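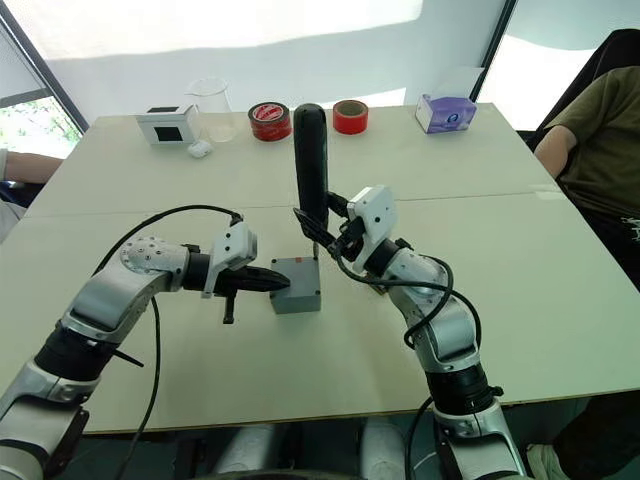
COMMUNITY & REPAIR

Jornus repair bench moves to the bigger room and stays open later

If you have a drawer at home full of things that only need one small screw put right (and who doesn't have one of those!), you will be glad to hear that the Jornus repair bench is back for the winter, with a larger room on Valard Street and a good deal more space to spread out.

The bench will open at 4 p.m. through December and stay open until 8, two hours later than last winter, which should suit everyone who used to come running up the steps after work only to find the door locked. Last season 389 items were brought in, and 147 of them were small boxes and housings of one sort or another: doorbell covers, timer cases, battery compartments, and junction boxes, which the little gray box on the white table somewhat resembles, with a screwdriver standing in the top of it.

Small boxes are fiddly, as anyone who has chased one across a kitchen counter will tell you, and the bench's advice is to keep the box flat on the table, hold the driver straight up and down, and lean on it a little before you start to turn. Screws go in the lid of a jar, never loose on the tabletop. Anything that plugs into the wall should be unplugged at home and brought in with its cord.

The Riedl hardware store has set aside 80 dollars a month for spare screws and bits, a kindness that has already filled two new trays.
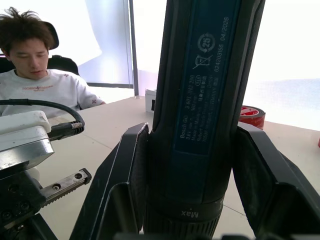

Cordless drivers to borrow

Visitors are welcome to bring their own tools, and small cordless drivers such as the Bosch GO are very handy for this kind of work. For those without one, the Gomel tool library will lend a driver for the evening at no charge. Just ask at the desk, and please bring it back before you head home.

144 shares | 6 comments

Recent items
Gomel tool library adds winter hours
Coat swap returns to Valard Street
Where to take old batteries in Jornus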